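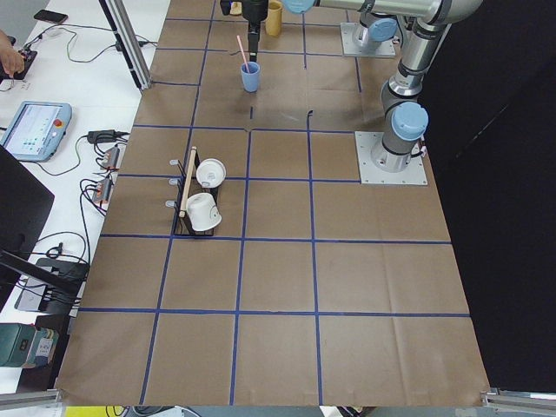
Drurkberg opens planning service for two-arm robot cells

FLESETDALE, February. Drurkberg today presented a planning service for companies and schools that want to buy a robot cell but do not know yet what it will cost them. The service is made together with the software house Jendden.

Many buyers put only the arms in the budget. Grippers, cables, mounting plates and the table come later, and then the money is missing. Drurkberg writes all of these in one list before the order is signed. Simple trials with cups and a dish rack on a taped table help the customer decide which gripper is needed.

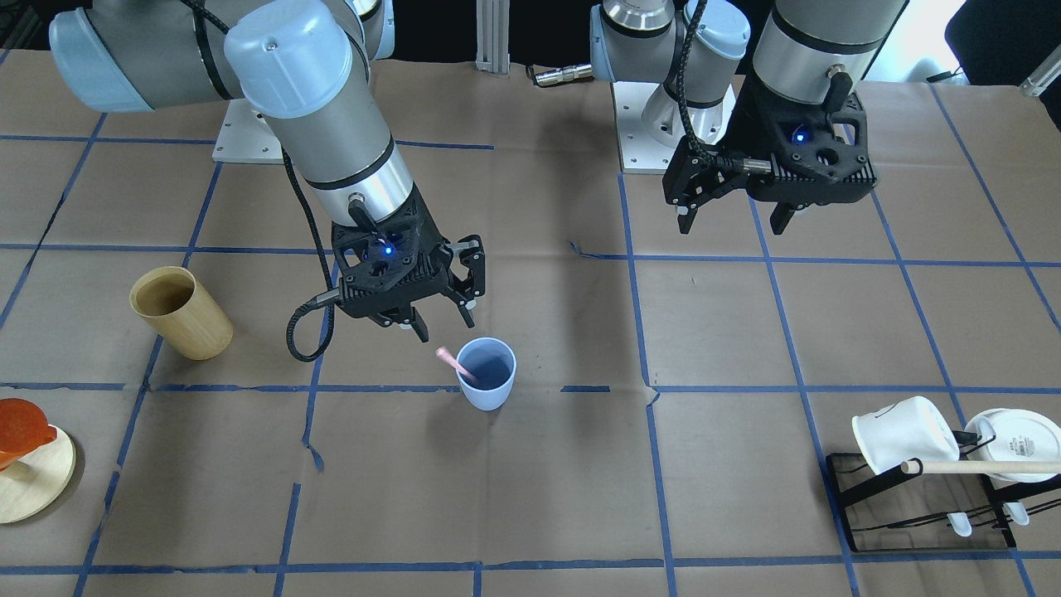
What the service includes

Customers receive a written plan in 8 working days. It covers purchase, training and spare parts for 25 months. The price of the plan is $1,601, and this amount is taken off a later order. Places for the first group are limited to six.

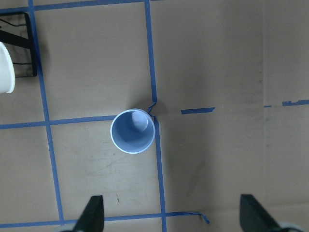 Tiburcio Cisneros said that his budget had no line for spare gripper fingers until he read the plan, and that he would now ask for the training hours first and the second arm later.

Requests are accepted at the Drurkberg office on Bermúdez Street until Thursday.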